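Print this article
E-mail this article

The Puzzle Shelf Has Outgrown the Shelf

February
By Jolien Vanhove

If you haven't been upstairs at the Drellon library lately, go! The jigsaw puzzles used to live on one sad metal rack next to the tax forms, and they now have the whole back wall, from the window to the radiator. I went up on my lunch break to return a lighthouse and came back to work forty minutes late with three boxes under my arm and a very weak excuse.

For anyone new, you borrow a puzzle the way you borrow a book. You take it home, you do it (or you do the edges and give up, no shame in that), you bring it back, and somebody else gets the pleasure. Last year puzzles went out the door 826 times. I asked Marijke Jansen at the desk to check that number and she did, and then she turned the screen around so I could see it for myself. When I joined we had maybe a dozen regulars and we all knew who had the covered bridge.

The sorting is new, too. Marijke and Tiburcio Aguirre spent most of January on it and I love what they've come up with. It used to go by number of pieces, and that sounds sensible until you're standing there at five o'clock with a whole row of 500s and no idea which of them is fun. Now it goes by what kind of work the puzzle is. There's a section for puzzles with lots of small separate things in them, like shop windows and seed packets and the inside of a sewing box. There's one for big skies and water. There's one for paintings. And on the bottom row is a section Tiburcio has labeled "You Were Warned," and that's where you'll find the all-red one, the one with the penguins, and the round one that has no corners to start from.

I have opinions about all of this, as you might guess. The small-things puzzles are the best ones for a crowd. You can have four people at the table and everybody picks a thing. My nephew will do teapots all evening if you let him. Skies are for when you're by yourself with the radio on and you want your brain to go quiet. Paintings are somewhere in between, and I'd say go for one with visible brush strokes - the strokes give you a direction, and once you start seeing direction you can't stop.

A few things I've picked up over the winter that might help somebody:

Sort by shape as well as color. I fought this for years. Once I've got a patch that's all one green, I lay out the leftover pieces in rows by how many knobs they have, and then it's just a matter of going down the row. It's slow, it's a little dull, and it gets you through a lawn like nothing else.

Do the edge last if you feel like it! Sem Jacobs does, and he finishes before I do. He starts with whatever he likes best in the picture and works outward, and he says the edge is a treat he saves for himself.

Put a piece of felt down. The pieces lie still, and you can roll the whole thing up when you need the table for dinner. I got mine from the remnant bin and it's an awful mustard color and I wouldn't trade it.

Good light matters more than good glasses. Put the lamp off to the side and low. You'll see the little differences in the surface that you can't see with the light straight overhead.
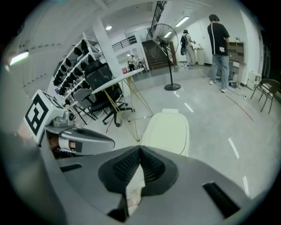

Page last changed: February, 4:15 p.m.

Now for the big news, and I've been dying to get to it. The 3,000 is here! It's the Sondard harbor, the big one, with the fish market down the left side and all those masts. Struan MacKinnon's aunt had it in a closet, still in its plastic, and he talked her into letting us have it. The box is so heavy that Marijke won't put it on the upper shelf. It comes in bags, and the bags aren't marked by section (I asked), so it'll be one giant heap.

It's going on the long table by the window and it's staying there until it's done. You don't sign up for anything. Come in, sit down, put in a piece or put in an hour's worth, and go on with your day. We did this two years ago with the Dewulf greenhouse and it took us until after Easter, and people still talk about the week when the glass roof came together. I met two of my favorite people over that roof. We were all hunting for the same pale gray-blue and pretending we weren't competing.

There are a couple of house rules for the long table, and they come from hard experience with the greenhouse. No drinks on the table itself - there's a cart next to it and your cup goes on the cart. If a piece looks right but you had to lean on it, it's wrong, so please take it out again. And don't take a piece home to be the one who puts in the last one. We know this happens. It happened with the greenhouse. The piece came back in an envelope through the book drop, and the person who did it is a lovely person, and we've all moved on.

While we're on missing pieces: Tiburcio has started making replacements. He traces the gap onto thin card, glues two layers together, cuts it with nail scissors, and then paints it to match. From across the table you'd never spot them. He did a bit of a cat's ear for the bookshop puzzle and I think it's better than the ear around it. If you know a piece is gone, please write it on the slip inside the lid and don't be embarrassed. A puzzle with a note in it is fine with everybody. A puzzle without a note, when you've been on your knees under the couch until midnight, is another story.

We could use more puzzles in the middle range, and we're very well off for kittens. What goes out fastest is anything with text in it, like old posters and book spines and stamps. Maps go fast as well. I'd especially love another one by Fusumon, the people who make those cutaway houses where you can see into every room. We have two of theirs and there's a waiting list for both. If you've got one sitting in a cupboard, think about sending it our way, and I promise it'll be loved to pieces (sorry). Bags with a zipper are welcome too, the sandwich size for anything up to 500 and the bigger ones after that.

Donated puzzles go to the front desk, not the book drop. The book drop has a long fall and we've had a lid come off on the way down. Sem picked 70 pieces of a hot air balloon out of the bottom of the bin.

And one request from me personally. If you finish something you really enjoyed, write a line about it on the slip. I read every one of them. There's a slip in the tulip field that says "the red ones are easier than you think, save them for when you're tired," and that carried me through a whole rainy weekend. There's another in the train station that only says "the clock!!" and I had no idea what it meant until I got to the clock. I've now added two more exclamation points to it.

The long table opens at ten in the morning, same as the library, and you can stay until they start turning off the lights upstairs. I'll be there most days after work, on the fish market end. Come and do masts with me, I can't stand masts.

Print this article
E-mail this article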